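ok so I've been cooking out of the tiny kitchen at the Rirnham place for 5 weeks now and I have Opinions about moving with less stuff (thread, sorry in advance)

when I left the old apartment I had 37 kitchen things in one drawer. ONE drawer. three were melon ballers. I don't even like melon!!

gave most of it to the Sánchez thrift store on Voleck Street and the lady at the counter asked if I was closing a restaurant lol

what I kept: one pan, one spatula, one decent knife, the big pot, the grater my aunt swears by. that's pretty much dinner covered
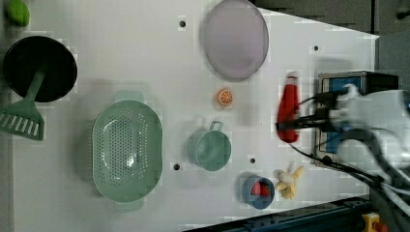 black pan, mint green spatula, my whole personality

the thing I miss is the rice cooker. I held out until Wednesday and then started looking at them online at 2 am. the cheap ones are $30 and the one I want is $70, you see where this is going

also rent here is lower but the bus takes forever, so I eat late and I eat eggs. so many eggs. fried eggs on rice, fried eggs on toast, fried egg on leftover noodles (do this one, with chili oil)

my downstairs neighbor says the Nitilis market has good produce if you get there before 9, so that's my Saturday plan. pray for my alarm

anyway if you're packing right now, put your can opener somewhere you can find it. I ate crackers the first night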